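Basket exchange opens second season at Grikach market hall

The basket exchange at the Grikach market hall has reopened for a second season, with longer hours and a lower deposit. Shoppers can borrow a basket at the door, use it at any stall and leave it at either exit on the way out.

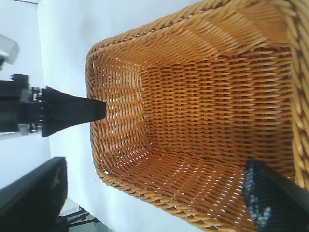
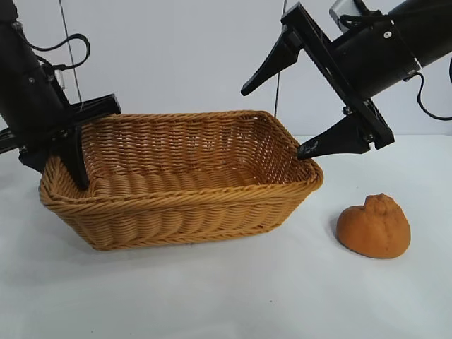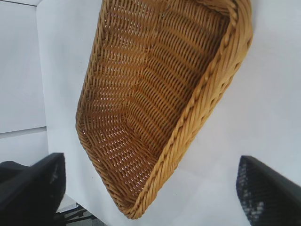
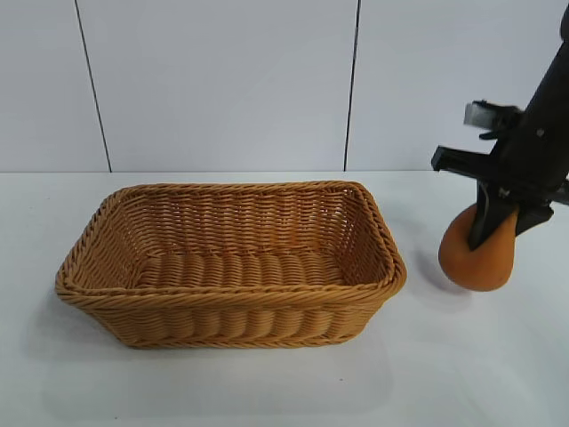

Woven basket, rectangular, with a braided rim.

The exchange began in February with 50 baskets bought from Casura, a housewares supplier. Market manager Danai Rallis said it had 146 in use by the end of the first season and had recorded 1419 loans. Most went to people buying bread, eggs and soft fruit, which get crushed in thin bags.

"We were giving out a lot of bags that went in the trash the same day," Rallis said. "Stallholders asked for something sturdier, and we had the storage space."

The deposit drops from five dollars to two and is refunded in cash or as a stall voucher. Last season unclaimed deposits came to $585. The money paid for repairs and a second return rack near the Kramer Street doors, where people had been leaving baskets on the floor.

Repairs are done by Terence Hulme, who has a workbench behind the flower stall. Handles and rims wear out first, he said, and a basket left in the rain overnight usually needs a few days indoors before he can work on it. Borrowers are asked not to carry raw fish or meat unless it is wrapped.

Some traders would like the exchange to go further. Zoi Lazaridis, who sells cheese and olives, wants shoppers to be able to keep a basket for a week and bring it back on their next visit. Rallis said that may be tried once the stock is larger. A request to lend baskets to the Runari garden center next door was turned down last season and will be looked at again.

The exchange runs during all market hours. Baskets must be returned by closing time, and children may borrow one if an adult leaves the deposit. Regular shoppers can ask at the information desk for a card that replaces the cash deposit.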